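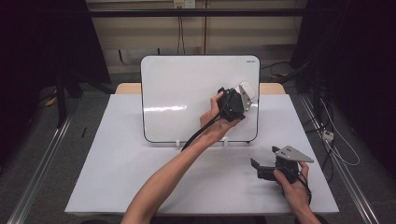 One reader of the first release wrote that the error codes were useful, but that a spelling record without the word the learner was asked to write "is only half a record." The present release adds the target word to every row.

Rustad Spelling Records
Data card and README, second release
Date of this card: 2022-01-24

Summary

The Rustad Spelling Records are a collection of English dictation results from adult learners enrolled in evening literacy courses at the Dutstead Learning Center. The release contains 278 transcribed dictation sheets written by 35 learners over nine sessions. Each sheet was produced by hand and later typed, one row per attempted word. The words were drawn from a fixed list of 200 common English words, known in the files as the Gallier list.

The collection is intended for teachers, writers of course materials, and students of spelling. It is small, and it should be used with that in mind.

Files

sheets.csv – one row per sheet, with sheet number, learner code, and session number
attempts.csv – one row per attempted word, with target word, spelling as written, and error code
wordlist.csv – the Gallier list, with syllable count and spelling pattern
codes.txt – definitions of the error codes
changes.txt – differences between the first and second releases

All files are encoded in UTF-8. Fields are separated by commas, and the first line of each CSV file holds the column names. A blank in the "written" column means that the learner left the space empty. Where a learner wrote something that could not be read, the column holds the word ILLEGIBLE in capital letters.

How the records were made

Dictation was given at the start of class. The instructor read each word once alone, once in a short sentence, and once more alone. Learners wrote on lined paper and were allowed to cross out and try again. Only the final attempt was transcribed. Crossed-out attempts are noted by a "1" in the column named "revised," and their content was not kept.

Not every learner attended every session, and some sheets were withdrawn at the learner's request. Session numbers follow the order of teaching. The course began in June.

Two transcribers typed each sheet separately using the Solitz entry form. Where their versions differed, the paper sheet was read again by both together. Most differences concerned the letters a and o, or a missing dot over i. Capital letters were kept as written, even inside a word.

Error codes

OM letter omitted (frend for friend)
AD letter added (untill for until)
SU letter substituted (seperate for separate)
TR adjacent letters reversed (thier for their)
HO a different real word with the same sound (week for weak)
WB word boundary (a lot written as alot)
OT other

A single attempt may carry more than one code, in which case the codes are joined by a plus sign. The HO code takes priority over the letter codes and is never combined with them. Users of the first release should note that SU formerly covered reversed letters; those rows have been recoded as TR throughout.

Consent and privacy

Learners gave written consent after the course had ended. Participation had no effect on enrollment or course results. Learner codes were assigned at random, and the list linking codes to names has been destroyed. The data include no ages, addresses, or scores from placement tests. First languages were recorded during the course and have been left out of the release, as several were represented by a single learner.

Known limits

The Gallier list favors short, frequent words. Longer words and technical vocabulary are poorly covered, and the records say little about how the same learners would spell in free writing.

The instructor's accent and reading pace were not recorded. Confusion between pairs such as "then" and "than" may reflect hearing as much as spelling, and the codes do not separate the two.

Learners received ordinary spelling instruction between sessions. A change from one session to the next should not be read as the effect of any particular lesson.

Terms of use

The records may be used free of charge for teaching and research. Copies that have been altered should carry a different title. Users are asked not to attempt to identify learners from spelling habits – this applies equally to derived data sets.

Suggested citation

Dutstead Learning Center. Rustad Spelling Records, second release.

Corrections

Reports of errors should give the sheet number, the target word, and the spelling as it appears in attempts.csv. Accepted corrections are listed in changes.txt with the next release.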